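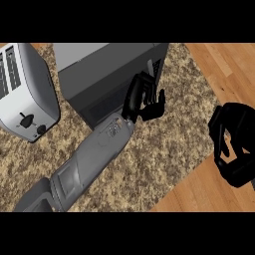

How long does a loaf of home-baked bread stay good?

Two to three days on the counter for a plain white loaf, and closer to five for a sourdough or a dense rye. After that it makes better toast than sandwiches, and if you don't expect to finish it, slice it on the first day and put it in the freezer.

I asked Abena Laryea that question on my first morning at Ayaaba, the bakery she runs out of a former feed store on the main street of Jutusside, and she gave me that answer while shaping dough with both hands and nudging the oven door shut with her hip. Then she thought about it some more and told me that her grandmother would have called five days a very young loaf.

Jutusside has 2,573 people, according to the sign as you come in on the county road, and for a good long while it had no bakery at all. The last one closed when its owner moved to be near her daughters, and folks got used to driving over to Elaveck for a birthday cake and buying their everyday bread at the supermarket along with the dish soap. Abena was one of them. She was teaching middle school math at the time, and she baked on Sundays, mostly to calm down before Monday (she told me this in front of a former student, who laughed harder than I think she expected).

It began with two loaves for a neighbor who'd had knee surgery. The neighbor's sister wanted one, and then the sister's whole card group did, and by the following May Abena was getting up at three in the morning on Saturdays and selling from a folding table in her driveway. On her best driveway Saturday she sold 100 loaves and ran out of paper bags before nine, so the last customers went home with their bread wrapped in pages of the local paper.

The feed store had been sitting there with its windows papered over. She had some 3,000 dollars saved, which wouldn't have bought the oven door, let alone the oven, and she is quick to tell you that the rest came from a loan and from her brother, who is still being paid back partly in cinnamon rolls. The oven itself is a secondhand Bikden deck oven, older than she is, and it runs hot on the left. Everybody who works there learns this in the first week. The rye goes on the left and the milk bread goes on the right, and you turn the baguettes halfway through and try not to get to talking.

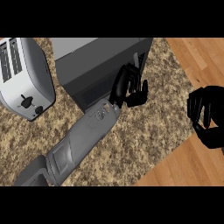 What I hadn't understood before I spent time in a bakery is how much of the work is waiting. The rye starter gets fed in the afternoon, the dough is mixed in the evening, and then it sits overnight under a cloth while the town goes to sleep. Abena comes back in the dark and pokes it with a floured finger. If the dent springs back right away she makes herself a cup of tea and leaves it alone. If it fills in slowly, it's ready, and from then until opening there's hardly a minute to sit down.

She showed me how she picks a loaf for toasting, too, which I had never thought of as a matter of skill. She likes a day-old milk bread, cut a little thicker than you'd cut it for a sandwich, and she toasts it once on a low setting and then again for just a moment, so that the middle stays soft and the outside gets properly crisp. Butter goes on while it's hot, all the way out to the corners. She feels strongly about the corners. I've been making it that way at home ever since, and my husband, who used to eat cereal standing up, now sits down to breakfast.

When I stopped in again on 12/7/18, the shop windows were fogged up and the line went out past the barber's. There were holiday orders pinned along the back wall, 300 of them, most for the fruit bread her grandmother used to make, with orange peel and a good amount of nutmeg. Abena had hired two more bakers for the month and was teaching one of them to braid. The first braid came out lopsided, so she baked it anyway and we ate it by the register, tearing off pieces between customers.

I asked if she missed the classroom. She said she missed the kids, and that a fair number of them come in after school for the heels of the rye, which she sells for a quarter apiece with honey butter. Then the timer rang and she went off to turn the baguettes.

Ayaaba opens at seven, Tuesday through Saturday. The rye is usually gone by ten, so call ahead if you've got a long drive.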